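About us

Preltlow began as a canteen kitchen on the Unlow business park, feeding whoever turned up at noon. These days we cook and pack breakfasts and lunches for offices, clinics and two schools nearby. There are 33 of us, and on a full day we send out up to 2,000 portions.

We're also the kitchen with the robots, and we love talking about that part!

It started with the packing line. Portioning is hard on the wrists, and by the end of a long shift everyone was swapping places to rest one hand or the other. Beverley Lambert, our kitchen manager, had seen an arm at work in a bakery and came back full of it. In July we put in our first, from Kovács, and the whole early shift stood about with mugs of tea watching it put lids on soup pots. It was slow. We cheered anyway.

Lids were the easy bit. Food is soft, it slides, it's never the same shape twice, and an arm has to be shown how a person would handle it. So our cooks do the showing. They take hold of a hand-held gripper, do the job the way they'd normally do it, and the recordings are used to train the arms. We have a corner set up for this with a table, a black curtain and whatever the task of the week needs, and 13 of our staff have now learned to use the gripper. Some of them are quicker with it than the engineers (they know this, and mention it often).
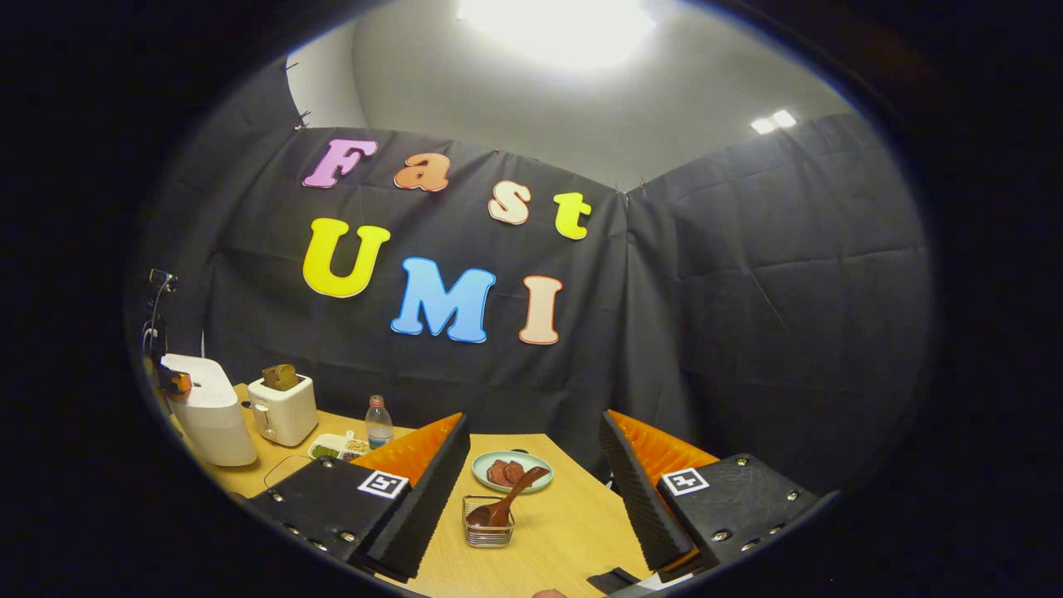 Breakfast things on the training table, with toast up in the toaster and the gripper open at the front.

So far our cooks have recorded 1,544 demonstrations. Jaxon Dufour, who came to us as a kitchen porter, looks after them all. He sorts the good takes from the fumbled ones, writes up the task sheets and argues cheerfully about the proper way to hold a spoon. His job didn't exist when he joined, and he's training a second person to do it with him.

What has changed for everybody else? Mostly the shape of the day. The early shift starts an hour later, as the arms take on the first run of lidding and tray stacking. People move between stations more, and there's time for tasting and for trying new recipes, which used to get squeezed into Friday afternoons. Nobody's hours were cut when the arms came in, and we put that in writing before the first one was switched on. Any new task for a robot goes to the people who do it now, and they can say no. They said no to salads. They like doing the salads.

Next comes Prerkivden, our second kitchen, where the training corner will have a proper room with a window. If you work in catering and would like to see how we do things, come and visit. Mornings are best, and we'll feed you.

Page updated 2020-10-25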